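4 April 2026

Up at six for no good reason, which on a Saturday is a crime, and the first thing I did was check my phone for transfer gossip even though the window isn't open. I have a problem. But there WAS news! Varent are letting Didier Arnaud go when his deal runs out. Sixteen years old when he signed, and now he gets three lines on the club website and a stock photo of him clapping.

I'm still cross about it. He isn't quick anymore, fine, and he gave away that silly penalty in December, but who else in that team can take a corner that clears the first man? I texted Suqin Zheng straight away and she wrote back "good, about time," so we are not speaking until lunch. (We were speaking by ten. She wanted a ride.)

Match was at Skimik, so a long drive, and we stopped at the place with the bad coffee because we always stop there. Suqin had a whole theory about the back line that she drew on a napkin. In her version Szénási goes to left back and everybody shuffles over one, and the kid from the reserves comes in beside him. I said Szénási has never played left back in his life. She said neither had the last left back. Hard to argue with. 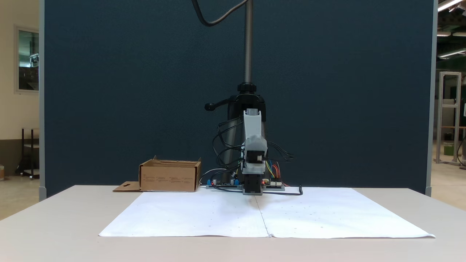
Robot arm, navy panel behind it.

Anyway, the game. The board said 1349, and I swear 300 of those were us, because we were loud and they were cold. First half was dreadful. Two teams hoofing it at each other on a pitch that looked like someone had been keeping cows on it. Arnaud started, which surprised me after this morning, and he got a really lovely hand when they read his name out. I clapped until my palms stung. Suqin clapped too, I saw her.

We went behind right before the break from a throw-in, of all things. Nobody picked up their big number nine and he just sort of fell on it. Then about an hour in Arnaud swung one over from the right and Szénási (not at left back, thank you very much) headed it in off the post and I spilled a full cup of tea down the man in front. He was very nice about it. He hugged me! 1-1, and that's how it stayed, though we should have had one at the end when the keeper dropped it.

So that leaves us two points behind Clelska with four to play, and they've got the easier games. Suqin has done the math on the back of the napkin and says we need to win three. I think it's all four.

Traffic was awful coming home. Radio guy said the club wants 2000 season tickets sold before summer, and I haven't renewed mine yet. I will, obviously. I just want to sulk over Arnaud for a week first.

Must wash the scarf, it smells of tea and onions. Call Mom tomorrow.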